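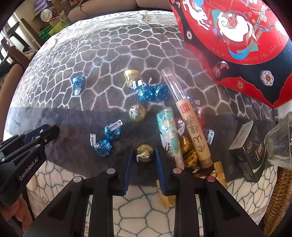 Kisses and the rest of the candy on the gray blanket

Sorting the candy stash – what would you keep together?

primby_jo
Posted July 4, 2021
So I dumped the candy drawer out on the blanket and now I can't decide how to put it back. There are blue foil Kisses, gold foil ones, a gold ball, a red and silver one, plus the mint green container and the clear tube with the Chinese writing on it. I've got 4 jars from Primby and I'd love to use them all! My first thought was to go by color, so blue in one, gold in another and so on. Thoughts?

Karkanura
By color looks great for a day and then you reach for a Kiss and get something else in gold foil. I'd sort by what's inside. All the Kisses together, blue and gold, done.

sweetdrawer15
Disagree with Karkanura, sorry. If it's sitting out on a shelf, color wins every time. Mine have been that way since November and I still like looking at them (and I still eat out of them, so it works fine).

Karkanura
Sure, if you live alone. My kids go through a mixed jar like raccoons and leave the wrappers in it.

primby_jo
Ha, the wrappers! There's a flat gold one on the blanket right now. What about the tube though? It's way too long for a jar.

virkavley_attic
Leave the tube and the green one out of it. They're pretty as they are, so stand them up behind the jars. And please shake that blanket out after, the fuzzy ones hold on to every crumb. I have the same kind of pattern with the white lines and I found a bit of foil in mine weeks later.

sweetdrawer15
Yes to standing them up behind! Still voting color for the rest.

primby_jo
OK, Kisses in two jars, one blue and one gold, and the odds and ends can share a third. The last jar is getting buttons.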